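Gonda Harbor Stage
August 15, 2025

1. The October program
Gonda Harbor Stage is pleased to announce its fall season of free outdoor theater and music. Performances will take place on the Pathak Street landing throughout October. No tickets are required, and there is no charge for any part of the program.

2. Seating
The landing has 258 fixed seats on the lower steps. These are open to all on a first-come basis from 5:30 p.m. Guests may bring low-backed chairs and use them on the upper lawn. Chairs and blankets may not be placed on the lawn before 4 p.m. on the day of a performance. Items left unattended before that time will be moved to the information tent.

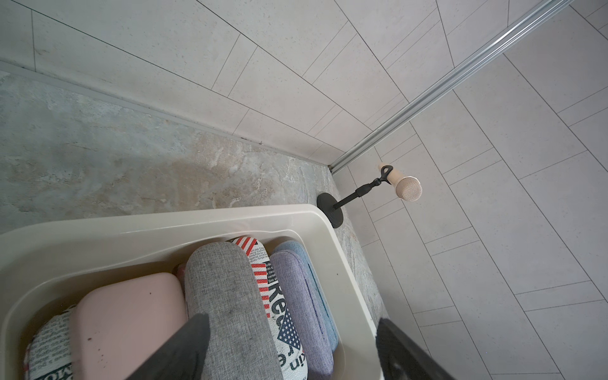 3. Opening night
The season opens with "The Ferry at Turkonura," a new play with songs directed by Danilo Samonte. The running time is 165 minutes, including one intermission. Children are welcome. The second act contains a storm sequence with loud drums and flashing light, and families may wish to sit on the upper lawn for that portion.

4. Music before the plays
Local ensembles will perform on the side platform from 6 p.m. until the start of each play. This year's list includes two high school jazz bands, a shape-note singing group and the Gonda Brass Society. Set times will be posted at the landing entrance each afternoon. Sets on the side platform will not be amplified.

5. Getting there
Parking at the Dullex lot is free after 5 p.m. on performance nights. Bus route 37 stops at the foot of Pathak Street, and the last departure is at 10:50 p.m. Bicycle racks are on the north side of the landing. Pathak Street itself will be closed to cars between the bakery and the water from 3 p.m. Residents of that block should show their street permit at the barrier.

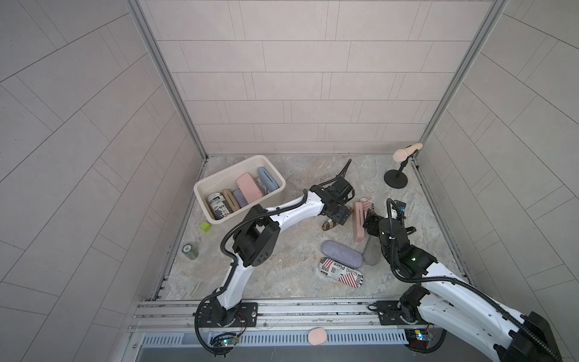 Cream-colored bin and cases on the marbled tabletop.

6. Food and drink
Guests may bring picnics. Glass bottles are not allowed on the steps. Four food stands will operate on the east side of the landing and will close at the end of intermission. Alcohol is not sold on the site, and city rules do not permit it in the park.

7. Access
Level viewing areas are located at both ends of the front row. American Sign Language interpretation will be provided on opening night and at the closing concert. Large-print programs are available at the information tent. Guests who need a reserved space for a wheelchair should write to the box office two days ahead.

8. Weather
A decision on rain will be posted to this account by 3 p.m. on the day. Plays that are called off will move to the Dullex Armory where the hall is free. The Armory holds 200 people, and doors will close when it is full. Concerts will not be moved indoors.
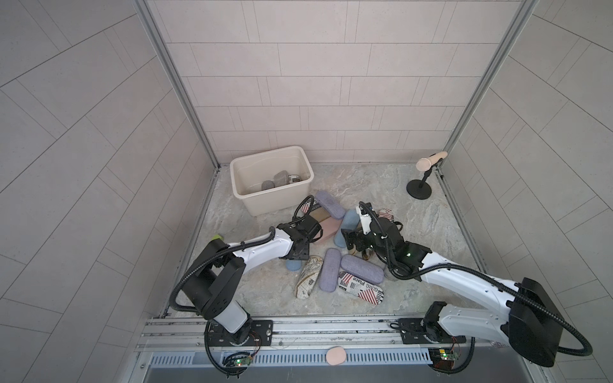 Marina Papadakis: Will the people who lined up at the landing get any priority if a play moves to the Armory? Last year we walked over and the doors were already closed.

9. Reply on Armory admission
Thank you for the question. When a play moves after 5:30 p.m., staff will hand out numbered cards to guests already seated on the lower steps, and card holders will be admitted first until 15 minutes before curtain. When the move is announced earlier in the day, entry will be by the regular line at the Armory's Pathak Street door.

10. Full schedule
The complete calendar of plays and concerts will be posted here next week. Printed copies will be available at the Gonda public library and at the box office window.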